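Liltlow Containers: Common Questions

Can the lids go in the microwave?
Take the lid off first. The clear base can be heated for up to 60 seconds at a time.

Why does my green lid feel tight?
New lids are stiff. Press the corners down one by one, then the sides.

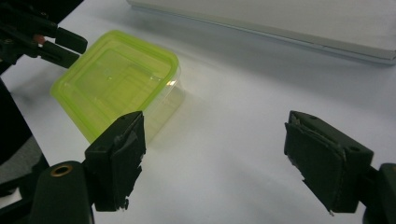
Manon Beaulieu wrote in to add that hers loosened up after a few washes, top rack only.

Do you sell lids alone?
Yes, in green. Order by base size.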